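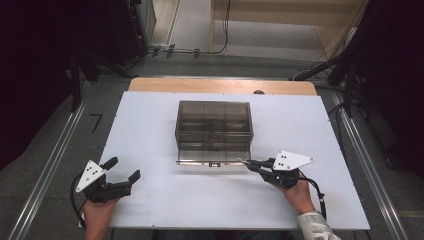 Sternura Paired Hand-Held Grippers
Research Equipment / Demonstration Capture / Two-Handed Sets

Overview

The Sternura set consists of two hand-held grippers, one for each hand, with which a person performs a task directly while the motion of both hands is recorded. The recordings are used to train control policies for two-armed robots. The set was developed by the Boten Laboratory for its research on small-part handling and is now offered to partner laboratories, teaching departments and independent research groups.

Each gripper is black, has two fingers and carries a triangular marker plate on its upper side. The plate is white with a pattern of black dots, and its position and angle are followed by the tracking system throughout a recording. A cable runs from each gripper to the recording unit. The operator works at a table at normal speed and does not need a robot in the room.

Research Background

The set was built to answer a practical question: whether demonstrations made with hand-held grippers could replace demonstrations made by steering a robot remotely, for tasks in which a small metal part must be brought to a precise place on a container. The laboratory chose lidded boxes with latches and thin metal pins as its test objects. Such parts are easily hidden by the fingers that hold them, and a small error in angle is enough to spoil the approach.

Trained operators recorded 429 demonstrations on the Estell task series. A policy trained on these recordings was compared with a policy trained on the same number of remotely steered demonstrations. Both were run on the laboratory's two-armed test station under the same lighting, with the same boxes and pins.

The policy trained on hand-held recordings completed 70 percent of its trials without correction by the supervising researcher. It performed best on pin approach and placement. Results were weaker when the box had been turned at an angle to the operator, and the laboratory does not recommend the present method for tasks in which the container is moved during the work. The remotely steered policy was steadier in these cases but slower in all others.

A second finding concerned the idle hand. In many tasks one gripper holds the part while the other stays open and waits. Early versions of the training procedure removed these waiting periods to save storage. When they were restored, collisions between the two robot arms became less frequent. Users are therefore advised to keep both tracks complete from the start of a recording to the end.

Contents of the Set

One left gripper and one right gripper, with cables attached
Two marker plates, fitted and aligned before shipping
One recording unit with power supply
One white work board
Calibration sheet and printed handbook
Ansari replay software, single laboratory license

Tracking cameras, tripods and rails are not included. The handbook lists suitable arrangements for rooms of different sizes.

Specifications

Number of grippers: 2
Fingers per gripper: two, opening and closing together
Tracking: dotted marker plate, one per gripper
Recorded data: position and angle of each gripper, finger opening, time
Storage: around 4000 short recordings on the internal drive
Connection: cable to recording unit

Preparing the Work Area

Place the work board flat on a stable table and secure it. A plain, light surface gives the most consistent results with tinted or transparent containers, whose edges can be difficult to detect against a patterned background. Cables should leave each gripper on its outer side and should not cross in front of the operator.

Both marker plates must remain in view of the tracking cameras. Operators should practice the complete task several times before recording and should avoid turning the wrist so far that a plate faces the floor. Calibration must be repeated whenever a camera, tripod or table has been moved.

Software

Ansari replays the two gripper tracks together and marks any interval in which a plate was lost from view. Recordings may be trimmed, labeled and exported in common open formats. The settings used for the Estell series are supplied with the software so that other groups can repeat the comparison on their own equipment.

Ordering and Support

The set is available to research and teaching institutions on written request. Please state the intended task, the type of robot to be used and the tracking system already in place. Sets are also lent for one academic term, subject to a signed equipment agreement.

Introductory sessions for new users are held at the Boten Laboratory on Wednesday afternoons. Requests for equipment to be used in the fall term should reach the laboratory before the end of June. Replacement marker plates, fingers and cables may be ordered separately.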